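Wednesday, January 26, 2022

**Notes, session 2: writing surfaces and how people sit at them**

Reading for next time is the Mollova chapter, skip the appendix. Wijaya handout is still at the copy desk, pick it up if you missed last week.

Where we left off: desk height. Old school desks sloped, lid hinged, inkwell at the back. Slope brings page up to the eye, so less neck bend. Flat tops took over once classrooms started moving furniture for group work. Cheaper to stack too.

- slope = good for reading, bad for anything that rolls
- flat = good for sharing, worse for the neck
- height matters more than either (see the Clornevari survey, 700 desks, mostly one size for every age)

Finish. Glossy tops throw window light back in the reader's face. Matte scatters it. Pale tops cut the contrast between paper and desk, eyes work less going back and forth, but too pale and the white page gets lost on it. Sivton argues for mid tones, I'm not convinced, we'll argue about it in section.

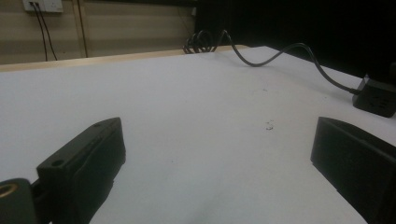

Edges next. A square front edge presses on the forearm, people pull back and start writing from the shoulder. Rounded edge fixes most of that. Watch for this in your own observation, its easy to miss if you only look at the hands.

Seating goes with it. Feet flat, elbow level with the top or a bit under. Most complaints in Clornevari are from chair and desk bought seperately, by different offices, different years. Page 11 has the table.

**For section**

Pick one room you use every week. Sketch the desk from the side, mark elbow height and edge shape. Note where the window is and what time you were there. One page max, no photos of people please.

Terms to know: slope, working height, sheen, forearm pressure, reach zone. Reach zone we didn't get to, starts next session, read Mollova first or it won't make sense.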